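# Heleo: getting the wrist camera and the planner to agree

Project report, Kuldeep Tomar (with Pushpa Gautam on the planner)
November 23, 2025

So my half of Heleo is the perception node, and I'll start with the part that ate most of my month: glass. Our task set is small stuff on a tabletop, bowls and lids and jars, and the planner needs a center point and a grasp width for each one before it will even think about moving. White bowl on a tan table? Easy, the segmenter found it on day one. A clear jar is a different animal. The mask would grab the rim, or whatever was inside the jar, and call it a day.

My first fix was to lower the confidence threshold, which was a terrible idea (the planner suddenly had shadows to avoid, and Pushpa sent me a log file with a lot of question marks in it). The second fix was better. I fit an ellipse to whatever rim pixels I do get and ignore the inside of the jar completely. 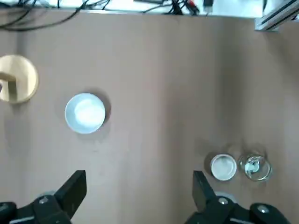

The other thing I had to sort out was masking our own fingers. They're always in view, so I figured one fixed mask would do it. Nope! The mask has to follow the gripper opening, so now the node subscribes to the finger position and picks one of 12 precomputed masks. It's a little clunky, but it runs fast and I understand it, and at this point in the semester I'll take that.

## What we ran

We labeled 2245 wrist frames with Umesh Tiwari's tool, Lodhi, which is great once you learn the keyboard shortcuts. Then we did 100 planning requests on saved frames, no arm motion, just checking whether the planner came back with a grasp we'd accept. The old node got us 61 good ones and the new one got 88. Most of the misses left over are a lid sitting right up against a jar, where the two masks merge and the grasp lands in between them. I tried splitting them by edge strength and it helped on some and wrecked others, so that's switched off in the config for now (`split_touching: false`).

## Still to do

- Objects running off the side of the view. I get half a mask and a center that's way off. Pushpa wants me to flag them so the planner can ask for a second look.
- The timestamp bug. Masks sometimes arrive 3 frames behind the finger position, and I haven't found where the delay comes in.
- Move the mask files out of my home folder, sorry Gitau.

Code is on the `rim-fit` branch. Run the replay script before you change any thresholds, and save the log!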